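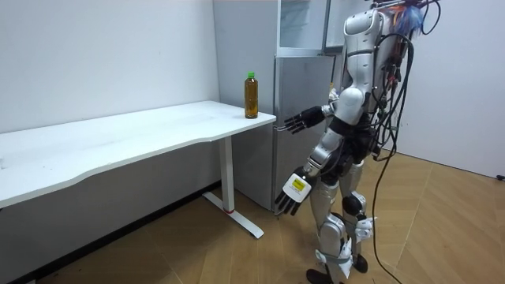 The letter from Stestham came on a Wednesday, and Malathi Kamath did not open it until the evening. She knew the handwriting of her aunt's neighbor, small and leaning to the left, and she knew that this woman would not write for a happy reason. So she washed the rice first. She called her son, who did not answer. Then she sat down at the long white desk next to the silver refrigerator, where she always paid her bills, and she cut the envelope with a knife.

"Dear Malathi," wrote Coralie Ellery. "Your aunt is well, but she has sold the boat."

Malathi read this line three times. The boat was called Paewai, and it was older than she was. Her uncle had bought it in Herkis with the money from 21 months of work at the fish market, and after he died her aunt had kept it in the harbor, painted it every spring and never once taken it out. People in the town thought it was sad. Malathi had thought so too, when she was young and believed that a boat must go somewhere.

She telephoned at once.

"Yes, I sold it," said her aunt. "To a man named Bình Hoàng. He has two daughters and he knows about engines."

"But why now?"

"He asked me."

"People must have asked you before."

"No," said her aunt. "In 35 years, no. They all thought I would be angry."

Malathi did not know what to say. She could hear the kettle in her aunt's kitchen, and behind it the radio, which was giving the weather for the ships. 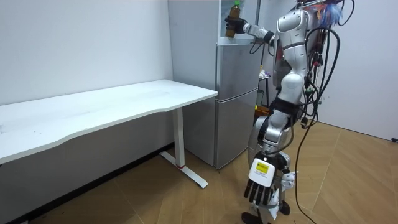 A bottle of something brown with a green cap, at the refrigerator.

In December she took the train north. It was a slow train and it stopped in every village, and at each stop a cold wind came in and the passengers pulled their coats closer. An old man across from her was eating an orange. He offered her half, and she took it, and they did not speak again until Stestham.

Her aunt was waiting on the platform in a yellow hat. She looked smaller, but she walked fast, and they went straight to the harbor without stopping at the house.

The place where Paewai had always been was empty. The water there was dark green, and a rope was still tied to the iron ring.

"They are out," her aunt said. "They go out every Sunday, and sometimes after school."

"Are you not sorry?"

Her aunt thought about it. She was a person who thought before she answered, even when the question was only about soup.

"The first night I was sorry," she said. "I came down here in my slippers. I had 193 steps to walk, from my door to the ring, I know it very well. And I stood here and I thought, well, Malathi will be upset."

"I was not upset."

"You called me with your mouth full of tears."

Malathi laughed then, and she had to look for her handkerchief. The wind was strong. Far out, past the second light, there was a small white shape that went up and down.

"Is it them?" she asked.

"It could be," said her aunt. "My eyes are bad. Let us wait a little."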